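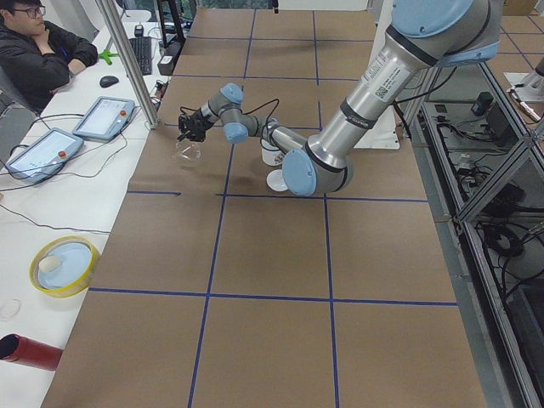
Work and Automation, week 6
Handout, 20 April 2018

Topic: what happens to a job when part of it goes to an arm. Read before section, bring the Clandow chapter.

Recap from last time. A job is a bundle of tasks. Machines take tasks, hardly ever the whole bundle. So the question to keep asking: who gets the leftovers, and are the leftovers worth having?

1. Handling work

Picking up a cup and putting it down. Sounds like nothing. Hard for a machine for a long time, esp. clear plastic (hard to see), thin edges, things that tip over. People do it while thinking about lunch. This is the stuff being automated now, slowly, on a bench first and then on the floor.

Note how much of the work moves sideways. Less hands on the object, more sitting by the table, screen, keyboard, teach pendant. Watching is work. Waiting is work too, though it rarely gets paid like it.

2. Case: Rastach (tableware packing)

Before: packing line, 38 people, two shifts. Cups and saucers into trays by hand. Target 2000 pieces per shift per packer.
After: arms do the plain cups. People do the odd shapes, the chipped ones, and whatever the arm drops.
New post on each shift: cell operator. Teaches positions, clears faults, resets after a stop.

What changed, from the interviews:
- sore wrists down, sore necks up
- less talk on the line. Packers used to stand face to face, operators sit alone at the end
- breaks got harder to take. If the cell faults while you're out, it's on your sheet
- pay for operators went up one grade. Pay for the rest stayed where it was
- the fast packers lost something. Being fast used to get you respect, now speed belongs to the cell

Over 200 faults logged in May of the first year. Management read that as operator error. Operators read it as a machine that hadn't been taught the job yet. Same log, both times. Keep this one for the essay.

3. Terms

Deskilling: the job needs less know-how than before.
Upskilling: it needs more, or different.
Both can happen in one building, even to one person. A packer who moves to the pendant learns positions and speeds, and forgets the feel of a cracked rim.

Residual task: what's left for people after the machine has its share. Often the ugly bits.

Monitoring load: paying attention when nothing is happening. Gets worse the better the machine is. People drift. Short turns help, Rastach went to one hour and the operators wanted less.

Tacit knowledge: things a worker knows and can't easily write down. Ask somebody how hard they grip a paper cup.

4. Ouali vs Clandow

Ouali: bring workers in before the cell is bought. They know which objects cause trouble and teh layout comes out better.
Clandow: fine, but who pays for their time, and what do they get if their advice cuts their own hours? Asking is not the same as bargaining.
See Clandow p. 169, the table on job grades. Skip the footnotes.

5. For section

Pick a job you have had. Write down every task, even the boring ones. Mark which an arm could do, which a person would have to watch it do, and what is left over. One page, handwriting ok.

Then: would you take the job that's left? At what pay?

Next week Flasta, the warehouse study. Its long so start early, chapters 2 and 3 only. Essay titles go up after that.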